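Crosswalk mapping gets a shadow test

If you've been following the perception work on Dultulport, our simulated town, you know the sidewalk robot has had one stubborn habit. It reads paint very well until something dark falls over the paint. Then it starts to see two short stripes where there is one long one, the crossing gets a hole in the map, and the planner (quite sensibly) asks for a route somewhere else.

This month the stripe detector got a proper rebuild, and I'm really happy to report that the hole is closing!

The old version looked for bright regions and drew a box around each one. That was fast and easy to debug, and it did fine on cloudy maps. In full sun it fell apart. Wael El Idrissi spent most of October replacing it with a model that labels every pixel as paint, asphalt, curb or grass, and then fits long straight bands through the paint label. A band is allowed to pass through a dark patch as long as the edges line up on both sides. The fitting step is small, runs on the CPU, and has its own test folder now, so please add your weird cases to it.

Our favorite place to try it is the park corner in Dultulport, where the sun is set high and the shadows come out hard.
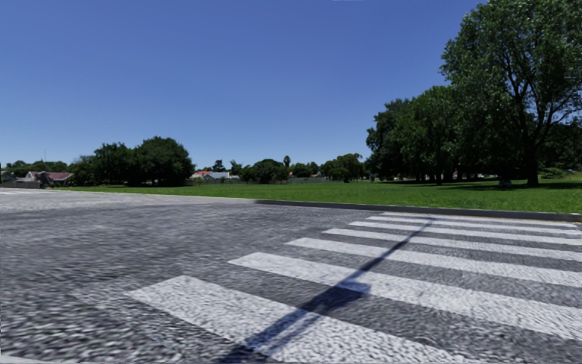

Park corner, Dultulport: the shadow of a pole and sign falls across the crossing.

The sign shadow is the part that hurt us. A thin pole shadow only nicks a stripe, and even the old detector could get past that most of the time. A wide rectangle lying over two stripes in a row is another matter. With the new fit, both stripes come back as single bands, and the edges stay straight right through the dark part. We ran 57 saved views from Dultulport through both versions. The old one broke at least one stripe in 40 of them. The new one broke a stripe in 4, and all 4 are in the test folder with Wael's notes attached.

The other half of the work is on the planning side. The planner used to take the crossing as a list of stripes, which meant that one missing stripe could change the whole shape of the crossing. It now takes a single outline with a direction and a confidence value. If the confidence drops, the robot slows down and looks again before it asks for a detour. Salgado, our replay tool, draws the outline over the camera view, and you can scrub back and forth to see where the confidence dips. I lost a whole afternoon to this and had a great time.

Curbs are next. The curb label is good on long straight runs and shaky on curves, especially where the sidewalk texture is busy. Joints between curb sections can also be read as small gaps, and a gap looks a lot like a ramp if you're a planner hoping for one.

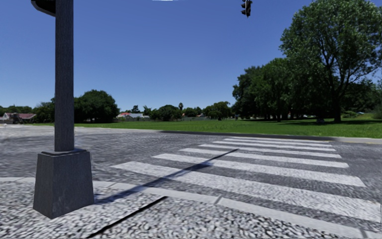 Curved curb and speckled pavement beside the crossing, with the traffic signal at the top of the view.

Wael wants to handle this with depth as well as color, so that a joint has to show a real change in height before it counts as an opening. The first branch is up under Larnstead, our map-building package. It adds 30 milliseconds per update at the moment, too slow to leave on by default, but there's plenty of easy trimming left in it.

To try the new detector, pull the latest Prostimel build and switch the stripe model to "bands" in the perception settings. Old recordings will replay without changes. If you see a stripe split in two, save the view from Salgado and drop it in the test folder with a line about what the planner did next. Views with low sun and long shadows would be especially welcome, as we have very few of those so far.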